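Home | Essays | Household | Storage | Archive | About

The case for the undivided bin

6 min read

Most advice on storing building bricks begins with sorting. By color, by type, by set, by size. The household is told to buy a cabinet with shallow drawers, label each one, and return every part to its drawer at the end of the day. I have kept a system like this and I have kept its opposite, and my position is that for a mixed collection used by children, fine sorting costs more than it returns.

Start with the arithmetic. A collection of 3000 parts, sorted at 10 parts a minute, takes five hours. That is a fair pace for an adult who has to tell a plate from a tile and walk the result to the correct drawer. Our own collection stands at 2753, counted one Sunday in January when I moved it out of a Lundico drawer cabinet. The cabinet had served for almost a year. During that time the drawers for 2x2 and 2x4 bricks were opened daily and the drawers for hinges, brackets and clips hardly at all. Effort had been spread evenly across parts that were not used evenly.

Sorting by color is the weaker of the two common schemes. Color is easy to see in a heap. A red brick among green ones can be found by eye in a second or two, while a small gray clip among larger gray bricks cannot. If a collection must be separated, the separation should help with what the eye does badly. Shape and size qualify. Color does not, and the drawers full of a single color that appear in catalogs make the search for a particular small part slower.

The container matters more than the scheme. Three properties deserve attention. The first is depth. In a deep bin small parts migrate to the bottom, and the user's response is to tip the whole thing out. The second is the rim. A thick, rounded lip can be gripped from any side and does not press into the forearm of a child reaching in. The Drunby tub we tried first had a thin molded edge and was left on the shelf for that reason. The third is the number of compartments. One divider is useful: large parts on one side, small parts on the other. With two categories the decision at cleanup takes no thought. Past four, in my experience, children stop deciding and put parts wherever there is room.

The work surface is part of the system too. Bricks dropped on patterned carpet are lost until someone steps on them. A pale, hard surface shows red and green parts at once and can be swept clear with one forearm. It is louder, and parts bounce when dropped. I accept the noise. A felt mat from Yüksel reduced it but caught on the studs, and bricks placed stud-side down would not slide.

The main objection is that a coarse system slows down building from instructions. It does. A set of 195 parts takes longer to assemble from a mixed bin than from drawers. The remedy is to keep that set in its own bag until it has been built and taken apart, after which it goes in with everything else. Adult collectors who order parts individually are a separate case, and for them a Deken cabinet or something similar is a reasonable purchase.

What I would not do is apply the collector's method to a kitchen counter at five in the afternoon. At that hour the working requirement is that the bricks leave the counter before dinner. A single wide container with one divider meets it, and the few parts that end up on the wrong side can stay there.

Comments (3)

gridline_b: Agree on color. Disagree on depth. We use a deep bin and a kitchen sieve and it works fine.

M. in the attic: Five hours assumes you do it alone. Two kids and a podcast, much less.

plate_by_plate: Which side do wheels go on? This is the only argument we have left in our house.
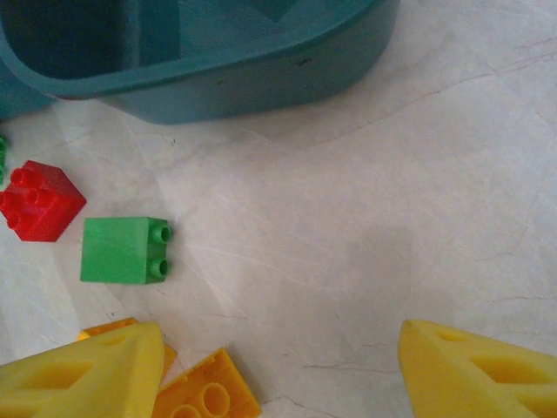 Wheels go with the large parts, axles with the small. Tires I keep on the wheels, so the question of where to put them separately does not come up.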